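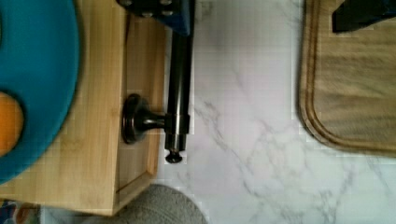 Visit to Trellach, Markville
February 2025

We spent most of a day at the Trellach test kitchen to compare two grippers before we order for our own lab. The first visit was planned for November and had to be moved. Trellach does not sell grippers. They rent bench time by the day, and you bring the hardware or use theirs.

The two units were the Prarerer parallel gripper, which we already have one of, and the Meireles, which has longer fingers and a softer pad. Both went on the same arm with the same wrist camera and the same controller settings. Changing over took 30 minutes the first time, mostly because the Meireles cable has its connector on the wrong side for their bracket.

Thin metal parts were what we cared about most. On a rod or a bar handle the Prarerer closes square and holds without much force. The Meireles pads fold slightly around a rod, so it can turn in the grip if the pull is off center. We lowered the speed and that helped some. Polished metal also gave the wrist camera trouble with highlights, and turning down the exposure was only a partial fix.

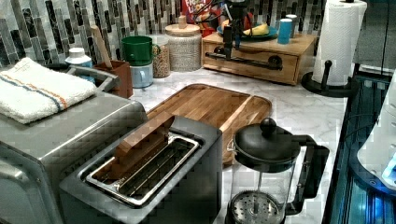 Crowded counters were the other question. Our last bench had far too much open space, and everything we tried on it looked better than it should have. With a toaster, a French press and stacked mugs close together, finger width matters more than grip force. The Meireles did better at getting in between things. The Prarerer needed a different approach angle 3 times before the planner accepted a path.

Trellach logged 615 grasp attempts for us across both units and will send the files. We have not looked at failures by object yet.

Parking is behind the building. Bring your own adapter plate if you can, as the one on the shelf is worn at two of the holes.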